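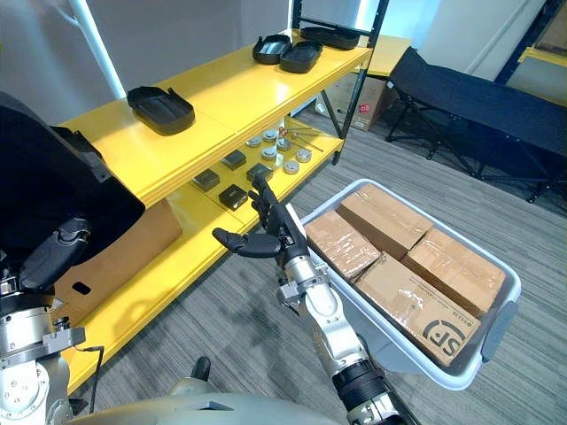
Shelves at last in the Fulgate workshop

If you've been down to the back room at Fulgate since the start of May, you'll have noticed you can walk across it again. The new shelving is up and in use, and I'm so pleased with it that the editor has let me have most of a page.

Regulars will remember the old arrangement: everything in biscuit tins, the tins in crates, the crates under the bench. If you wanted a spacer you got down on your knees and opened tins until you found one, or until you found something more interesting and forgot about the spacer. When we finally emptied the lot onto dust sheets there were 169 tins and tubs, and 32 of them held nothing but other lids!

The shelving has a black metal frame and bright yellow boards. I'll admit I argued for grey. I was wrong, and I've said so to everyone who will listen. Small dark parts jump out at you against the yellow, and so do the shiny ones. You can stand by the door and spot the thing you came for.

We've kept the sorting simple. The black plastic trays have gone on the top shelf, where they can overlap a bit without getting in anyone's way (they're light, so no harm if you have to reach up for one). The middle shelf is for the small parts we pick up all day long: the little black square blocks to the left, the round metal pucks next to them, and the thin rods with the red tips at the back. We did try the rods at the front for an afternoon and kept catching our sleeves on them.

Wing-sze Chien worked out the layout, and she did it in the most sensible way I can think of, by watching which things we fetched most during the Pranard job and giving those the middle shelf. Everything else had to fit round them. She spent three evenings on it and moved the pucks more often than I'd like to say. I thought they'd want a box, but she likes them out on the board where you can take one without fishing about, and after a few weeks of using them that way I've come round to it completely.

A few things to know if you're coming in to use the room:

Please put things back on the shelf they came from. They don't need to be in neat rows, just in the right company.

Trays go back on top when you've finished with them, not on the bench. The bench is for working on, and we've got rather attached to being able to see it.

Nothing liquid on the yellow boards, please, and that includes tea. There's a windowsill for mugs.

If you find a part and have no idea what it is, leave it in the dish by the sink with a note. Somebody will know. Last month's mystery clip was claimed within the hour by a member who had been looking for it since the Cidville open day.

We still have the long stuff to deal with, the tubing and the offcuts leaning in the corner, and the Liu cabinet needs its drawers going through before anything else can live in it. I'd love a hand with both. The room is open from 10 in the morning, the kettle goes on soon after, and there are over three boxes of odd screws waiting for anyone who finds that sort of thing soothing. I certainly do.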